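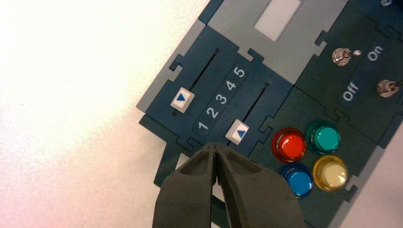 Eltura moves panel exercise testing to two-arm cells in Hikville

Mar 6, 2021

Eltura has moved the exercise test for its modular control panels from hand benches to robot cells at its Hikville plant. The change took effect at the start of the current shift plan and covers all three panel lines. The last hand bench for the test was taken down two weeks ago. No jobs were cut, but the duties of 19 test operators have been rewritten, and the evening shift in the test area has ended.

The exercise test is the last step before packing. Every control on the panel is operated through its full travel a set number of times, and the signal at the output is logged each time. Push buttons are pressed at the center and near the rim. Toggle switches are thrown both ways. Sliders are run from one end of the track to the other and stopped at each mark, and the rotary knob is turned through its scale. A full cycle on one panel takes 54 minutes in the cell. The hand test was faster on a single panel but used a shorter cycle, with fewer presses per button and no rim presses at all.

The cells were built by Trevirik, which also supplied the control software. Each has two arms with two-finger grippers, mounted over a white table with white walls on the back and one side. The walls cut down on stray reflections, which had caused errors in early trials when the cameras picked up bright spots on the button caps. A camera at each gripper is used for the final approach to a control, and a fixed camera above the table gives the position of the whole panel.

Panels are not clamped. An operator sets one on the table by hand, within a marked area, and the software works out the angle. Trevirik had proposed a fixture, but Eltura sells the tiles in many layouts and did not want to cut a new fixture for each one. 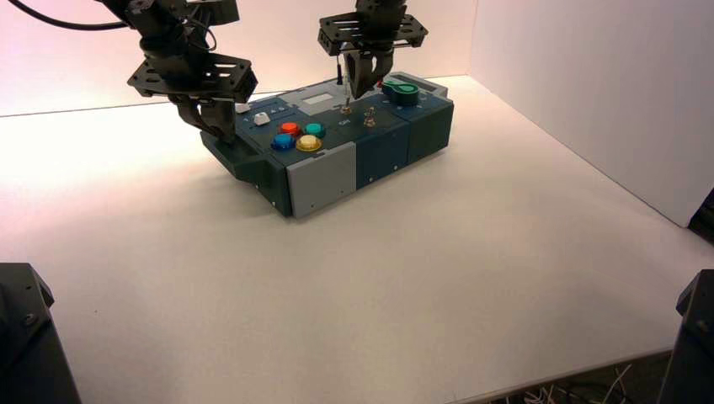
Two arms over a modular control box in a test cell at the Hikville plant.

Adalberto Tavares, production manager at Hikville, said the reason for the project was consistency between shifts. Records from the hand benches showed that the force used on the push buttons differed between operators and also drifted during a shift. Some weak switches passed in the afternoon that would have failed in the morning.

"We had a test procedure that was followed correctly and still gave two answers," Tavares said. "The presses are now the same at six in the morning and at two in the afternoon. It is easier to trace a fault back to a batch of parts."

Operators had raised a different problem. Each person on the hand benches made several thousand presses and switch throws per shift, most of them with the same hand. Wrist and thumb complaints were the most common entry in the plant's health log for the test area. Melur Hidayat, who worked on the hand benches until the change and now runs two cells, said the strain is gone but the work is less even.

"On the bench you knew what the next hour would be," Hidayat said. "Now you load both cells, you have time for the paperwork, and then both stop within a minute of each other. You are on your feet more. I prefer it, but it took me a few weeks."

The new job is made up of loading and unloading, reviewing stopped runs, repairing failed panels, and teaching the cell new layouts. Operators had previously sent failed panels to a separate repair room. They now open the panel at a table next to the cell and replace the tile themselves, if the fault is in a single tile. Faults in the wiring between tiles still go to the repair room, where staffing has not changed.

Each operator was given 70 hours of paid training, split between the cell software and tile repair. The course is led by Wulan Nair, who was a bench operator before she moved to the training post. Two operators asked to transfer to packing instead, and both transfers were approved. Pay for the cell work is one grade above the old bench grade. Operators are moved up once they have passed the repair part of the course, and the remaining ones are due to finish in May.
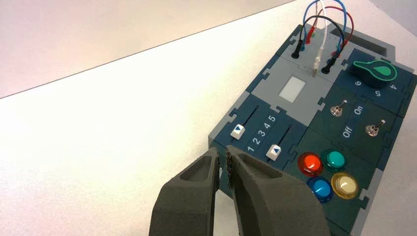 Teaching a new layout is the part of the job that has taken longest to settle. The operator leads the cell through every control once and enters the type, the travel and the stop points. On a panel with sliders, the stops follow the printed scale, such as the numbers 1 to 5 that run between the two tracks on the current slider tile. Knobs are harder, as the gripper has to turn the pointer without slipping off it, and patch cables are harder again. With blue, red, white and black leads looping up from the sockets at the top of a panel, an arm that reaches across can catch a cable and pull it. The operators now enter a no-go zone above the socket tile and have the arms approach the other controls from the far side. That rule came from the floor and was added to the Trevirik setup guide last month.

Plugging and unplugging the cables is still done by hand. Trevirik has tried it on one cell, but the plugs tilt in the grip and the socket can be damaged if the arm keeps pushing. Wendelin Schwaiger, project engineer at Trevirik, said the force limit can be set low enough to protect the socket, but the arm then stops on too many good panels.

"A stop costs the operator four or five minutes," Schwaiger said. "If we stop on every third cable, a person should do the cables."

False stops were also the main complaint during the first weeks. The log shows 275 stops in the first month that were cleared with no fault found. Most were toggle switches, where the gripper touched the lever at a poor angle and read the result as a stuck switch. Trevirik changed the approach path, and operators can now order a repeat of a single control – before the update, the full cycle had to be run again.

The shop council at the plant agreed to the project on two conditions. Cell data may not be used to rate individual operators, and the number of cells assigned to one person is limited to two. Eyvindur Zoëga, who represents the test area on the council, said the second condition is the one he expects to be discussed again.

"Two is workable with the layouts we have," Zoëga said. "When the run is long and nothing stops, somebody will ask why it isn't three. We want that question decided with the stop log on the table."

The end of the evening shift has been received in different ways. The cells run the last load of the day without an operator present and shut down when the cycle is complete, so results are reviewed the next morning. Operators who worked evenings have lost the shift bonus, which Eltura is paying out at a falling rate over one year. Several have asked for later start times, and Tavares said a staggered start is being worked out.

Eltura plans to leave incoming inspection of single tiles as a manual job. Tiles from Chong, the supplier of the button and switch assemblies, are checked by eye and by hand on arrival, and the company said the volume per tile type is too low to justify a cell.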